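Brick and Block Sorting Notes (README)

Hi! I'm Elsa Ljungberg, and this is the readme that goes with the folder called Dagdag. It holds my notes, the sorting sheets and four pictures of the toy bricks and blocks on the big table. Edvin Hellström asked me for "just a paragraph" so people could find things. It got longer.

What's in the folder

notes.txt - my running notes, typos included
pieces.csv - the piece list, 1681 rows
pieces_old.csv - the earlier list from April, 2127 rows, kept because Edvin likes to compare
words.txt - which word we use for which piece
sheets - 52 sorting sheets, one per session
the pictures you'll find further down this page

The two lists don't match and they aren't supposed to. In the old one I gave a piece a new row every time it changed bins, so a single brick could turn up over and over. In the new one a piece gets one row and its bin goes in a column. If you only want one of them, take pieces.csv and forget the other exists.

Words I use for the pieces

I spent way too long on this part, but it saves so much arguing later! A brick is anything in the toy brick style, with studs on top and hollows on the other side. A block is the plain wooden kind, no studs. A post is a thin upright piece. Anything I couldn't make up my mind about is a "bit," and there are more bits in the list than I'd like.

For the blue bricks I go by the face with the round recesses, since the color won't help you tell them apart. The long one has two rows of four and the shorter one has a single row of three. If you only glance at them from above you will mix them up when you type up the sheet. I did, for a whole session, and then had to redo it with a cup of tea and a bad attitude.

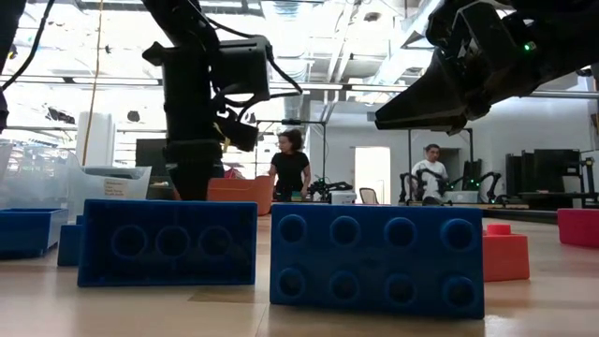

Bins and what goes in them

We use whatever bins are around, so please don't read too much into the shape or the size. What matters is what's inside. The usual setup goes like this:

Wooden blocks go in a clear bin. They're pale, they're all more or less beige, and they get a bin to themselves.

Blue goes in the other clear one. I like clear bins for blue, I can check on them from my chair.

Red and pink share the gray bin. Edvin wanted to split them and I said no. There is a whole family of coral and pinkish colors in this set, and if you split them you end up holding one brick over two bins for half a minute, trying to decide. So on the sheets they are one group, "red/pink," and the exact shade goes in the comments if you really care about it.

Orange goes in the orange bin, when we remember.

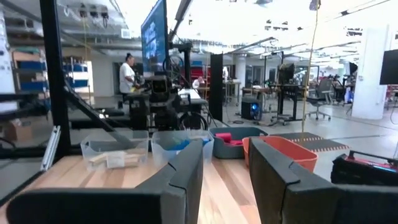

Left to right: wooden blocks, blue pieces, red and pink, and the orange bin.

The row isn't sacred. Some sessions use a teal bin and a low orange tray, and then the sheet says so in the top line. I tried to keep the names the same all the way through (the tray is always "tray," never "lid" or "dish"), but a few of the early sheets were filled in by Edvin, who calls everything a box. I've left those as he wrote them. Search for "box" and you'll find them all.

How a session goes

Tip the pieces out. Spread them so they aren't in a heap, but don't make it pretty. I have a bad habit of lining things up by color while I'm supposed to be spreading them, and then there's nothing left to sort.

Pick the bins and write them on the sheet before you start. Before! If you do it after, you will write down where you think the bins were.

Sort by color first. Wood comes out on its own, and then work through the rest in any order. Leave stacked pieces stacked until you reach them, and put an S in the comments when you do. A wooden block lying across a brick gets an S too, even though the two aren't clicked together or anything. I know that's a loose use of "stacked." I needed one letter.

When you're halfway through, stop and fill in the middle column. It's the column I use most, because a half-sorted table shows you so much more than a finished one. You get to see which colors people go for first and which pieces they keep walking past. My favorite of the four pictures is a halfway sort of table, with a red brick standing up in the teal bin, an empty tray, two blue bricks in the small clear container and more blue ones still out on the wood.
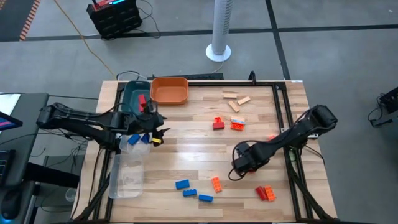

5 min read

The trouble with orange

Okay, so, orange. It gets its own section.

The orange pieces are the hardest to write down properly, and most of the fixes I've made to pieces.csv are in those rows. The light over the table is strong, and the big orange block goes nearly peach on its flat side when it catches it. Smaller pieces can look much redder. I've had a little narrow brick listed as red on one sheet and orange on the next, same session, same handwriting (mine).

So the rule now is 2 looks. Check the color where the piece is lying, then pick it up, turn it away from the light and check again. If the looks disagree, the second one wins and you put a question mark in the comments. I'd much rather have a list full of question marks than a list that sounds sure of itself and is wrong.

Thin orange posts are listed as posts, not bricks, even if they're standing right behind one and seem to belong to it.
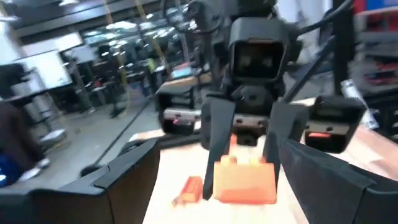 Last changed: Monday, July 25, 2016

Known problems

The comments column has commas in it. I'm sorry. Open the file with quotes turned on and you should be fine.

"Bit" covers too much. I'd like to go through those rows again and give at least the yellow ones a proper name.

Two sheets have no bins in the top line. I know which ones, and I've written "unknown" there so they don't get guessed at.

Shades of red and pink depend on who filled in the sheet. Edvin says coral, I say pinkish, and we may well mean the same brick.

Using any of this

Go ahead! Copy the sheets, change the words, make your own bins. If you find a row that can't be right, leave a line at the bottom of notes.txt with the row number and what you think it should say. Please don't fix pieces.csv directly - I keep my own copy and yours will get written over the next time I save.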